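4.2 Does a tray make a table tidier?

Advice on clearing a table nearly always starts with a tray. Put the small things in it, the thinking goes, and the mess is gone. We doubt this. Galang's household survey is often cited in support, but its 200 respondents were asked whether they owned a tray and whether they felt organized. No one looked at their tables. A person who buys trays may simply be a person who says yes to the second question.

Our own setup used a wooden table, a shallow tray and a handful of small household items, toy food among them (Figure 3). Raters were asked to judge how tidy each layout looked, and they gave 3582 ratings in all.

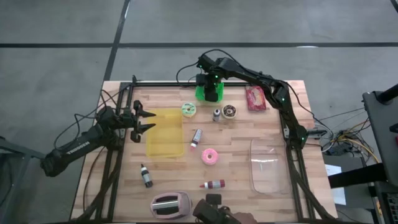 Figure 3. Table with translucent yellow tray, toy donuts, small bottle and snack package.

The ratings do not settle the matter. Layouts with everything in the tray scored higher, but so did layouts with the items lined up along one side and the tray taken away. Sison (personal communication) reads this as proof that any container-like grouping works. That seems too generous to us. The raters had 64 layouts to get through, and a neat row is quick to judge. We would also like to know how the same table looks to someone who has to find the bottle in a hurry, a question the Tradgate scale leaves out entirely.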